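목요일 아침 여덟 시, 나는 서버를 뜯는 로봇 셀 앞에 서 있었다

커피를 들고 들어가려다가 문 앞에서 제지당했다. 작업대 근처에 음료는 안 된단다. 맞는 말이라 얌전히 컵을 내려놓고 들어갔다. 플룩스카(Plukska)의 서버 재정비 라인, 그중에서도 CPU를 빼고 꽂는 셀 하나를 하루 종일 따라다니기로 한 날이었다.

이 셀의 이름은 모이니한(Moynihan)이다. 왜 그런 이름인지는 다들 대답이 달라서 포기했다. 하는 일은 단순하다. 뚜껑 열린 서버가 들어오면 프로세서를 집어 들고, 소켓을 확인하고, 다시 정확한 자리에 내려놓는다. 말로는 참 쉽다! 그런데 내가 도착했을 때 모이니한은 일을 하고 있지 않았다. 전날 밤에 손가락 정렬이 틀어졌다는 경고가 떠서 아침부터 점검 중이었던 것이다. 취재하는 사람 입장에서는 오히려 운이 좋았다. 잘 돌아가는 기계는 십 분만 보면 질리는데, 손보는 중인 기계는 끝이 없으니까.

정비 담당자가 제일 먼저 한 일은 나사를 만지는 것이었다. 그리퍼 관절의 육각 나사를 토크 렌치로 하나씩 짚어 가며 조임 상태를 확인하고, 노트북에 값을 적는다. 그다음 손가락 안쪽을 보풀 없는 천으로 닦는다. 소모품 교체 주기는 집기 동작 2000회. 주기가 되기 전이라도 손가락 끝이 닳은 느낌이 들면 그냥 바꾼다고 했다. "느낌"이라는 말이 좋아서 수첩에 크게 적어 두었다.

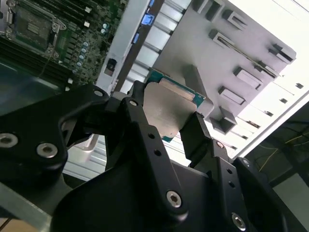

나는 로봇 정비라고 하면 모니터 앞에 앉아 코드를 고치는 장면만 떠올렸던 사람이다. 학교 다닐 때 컴퓨터 조립은 꽤 해 봤고, CPU를 꽂다가 손에 땀이 나서 바지에 문질러 닦던 기억도 생생하다. 그래서 검은 손가락 두 개가 프로세서를 비스듬히 물고 있는 걸 보니 괜히 내 손바닥이 축축해졌다. 은색 덮개에는 살짝 쓸린 자국이 있고 기판은 모서리에 청록색 테두리만 조금 보이는데, 저 얇은 가장자리를 얼마나 세게 잡느냐가 이 셀 관리의 절반이다. 너무 약하면 미끄러지고, 세면 기판이 상한다. 담당자는 집는 힘을 아주 조금씩 바꿔 가며 같은 동작을 반복시켰다. 집고, 들고, 멈추고, 내려놓고. 옆에서 보고 있으면 숨을 같이 참게 된다.

힘을 맞추고 나면 위치를 맞출 차례다. 서버 섀시는 작업대 지그에 고정되어 들어오지만, 모델마다 소켓 위치도 다르고 주변 부품 높이도 다르다. 메모리 슬롯은 줄줄이 서 있고, 섀시 안쪽에는 튀어나온 금속 탭도 있고, 케이블은 늘 생각지 못한 데로 지나간다. 그래서 새 모델이 들어오면 접근 경로를 처음부터 다시 가르친다. 이때 쓰는 소프트웨어가 카데오(Kadeo)인데, 사람이 팔을 천천히 끌고 가면 그 길을 기억하는 방식이다(나도 한번 끌어 보게 해 줬다. 생각보다 묵직하고, 생각보다 말을 잘 듣는다). 한 모델을 제대로 가르치는 데 보통 15분이면 된다고 했는데, 그날은 점심때가 다 되도록 끝나지 않았다.

문제는 마지막 구간이었다. 소켓 바로 위까지는 잘 간다. 거기서 내려가기 직전에 아주 미세하게, 내 눈에는 전혀 안 보일 만큼 한쪽으로 흐른다는 것이다. 담당자는 속도를 낮추고, 다시 돌리고, 또 낮췄다. 나는 뭐가 달라졌는지 모르면서 고개를 끄덕였다.

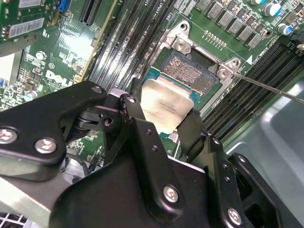
결국 원인은 관절 쪽 유격으로 좁혀졌다. 아침에 조인 나사 가운데 하나가 규정값 안이긴 한데 아래쪽 끝에 걸쳐 있었다고 한다. 규정값 안이면 괜찮은 것 아니냐고 물었더니, 다른 작업이면 괜찮은데 여기서는 아니라는 답이 돌아왔다. 접점이 드러난 소켓은 핀 하나만 휘어도 보드 전체가 불량 상자로 간다. 그래서 이 셀에서는 규정 범위의 한가운데를 목표로 잡는다. 나사를 풀고, 나사산을 닦고, 풀림 방지제를 콩알보다 작게 찍어 바르고, 다시 조이고. 그 과정을 지켜보는 동안 내 배에서 소리가 났고 다들 못 들은 척해 주었다.

오후에는 시험 운전을 했다. 못 쓰게 된 보드와 프로세서를 걸어 놓고 100회를 연속으로 돌린다. 한 번이라도 비틀리면 처음부터 다시다. 나는 처음에는 의자를 바짝 당겨 앉아 응원까지 하다가 중간쯤부터 벽에 붙은 점검표를 읽기 시작했다. 손글씨로 덧붙인 항목이 인쇄된 항목만큼 많았다. '월요일엔 기준점 두 번', '에어건 금지', '케이블부터 볼 것' 같은 것들. 어느 것도 공식 설명서에는 없단다. 설명서를 만든 플릴스카(Plillska)에서 작년에 이 점검표를 사진 찍어 갔다고 하니, 다음 판에는 들어갈지도 모르겠다.

정전기 관리 얘기도 빼먹을 수 없다. 손목 밴드는 사람만 차는 줄 알았는데 로봇 쪽에도 접지선을 따로 잡고, 매일 저항을 잰다. 이 점검은 아무리 바빠도 건너뛰지 않는다고 했다. 나는 그날 니트를 입고 갔다가 입구에서 회색 가운을 하나 받아 걸쳤는데, 소매가 짧아서 하루 종일 팔을 접고 다녔다.

시험은 네 시 조금 넘어서 끝났다. 담당자는 기록지에 시간을 적고, 손가락을 한 번 더 닦고, 대기 중이던 서버를 지그에 올렸다. 나는 입구에 두고 온 커피를 그제야 찾아 마셨다. 다 식어 있었다. 다음 달에는 같은 라인에서 메모리를 꽂는 셀을 보러 가기로 했는데, 그쪽은 관리가 훨씬 까다롭다고들 한다. 이번에는 긴소매 가운을 미리 부탁해 두었다.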